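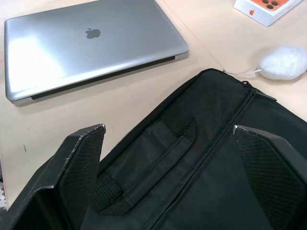 When can Karkolport residents drop off old electronics without paying?

The city will take them free of charge on Friday from 8 a.m. to 2 p.m. in the parking lot behind the Ahuja Street fire station. The usual fee at the transfer station stays in place on other days.

The free drop-off is open to anyone with a Karkolport address. Drivers should bring a utility bill or a license showing where they live, and enter from the Vastoler Road side. The Ahuja Street gate will be kept clear for fire trucks.

Accepted items include laptops, desktop computers, tablets, phones, printers, routers, keyboards and loose cables. Televisions and monitors will be taken as well, with a limit of 2 per household. Refrigerators, air conditioners, smoke detectors and anything that runs on gas will be turned away.

Loose batteries should be taped over at both ends and carried in a separate bag. Batteries that are built into a device can be left where they are. Anyone with a swollen battery is asked to tell the crew before unloading.

Horacio Navarrete, the city's solid waste supervisor, said the last free day drew nearly 1000 cars and the line backed up onto Vastoler Road for much of the morning. This time there will be two unloading lanes, and a police officer will direct traffic at the entrance until noon.

"If you can come after 11, come after 11," Navarrete said. "The first hour is always the worst one."

The material will be trucked to Nadulel, a recycling company under contract with the city through next December. The company weighs each load and bills the city by the ton.

Residents are responsible for removing personal information before they hand anything over. Savita Bansal, who runs the computer help desk at the public library, said people should copy the files they want, sign out of their accounts and then do a factory reset. Older machines can take a while – she suggested starting the night before.

The help desk will stay open an extra 60 minutes on Thursday evening for people who need assistance. Appointments last 30 minutes and can be booked by phone or at the front counter. Bring the charger.

Businesses and schools may not use the free day and should call the solid waste office to arrange a pickup. Office hours are 8 a.m. to 4:30 p.m. on weekdays.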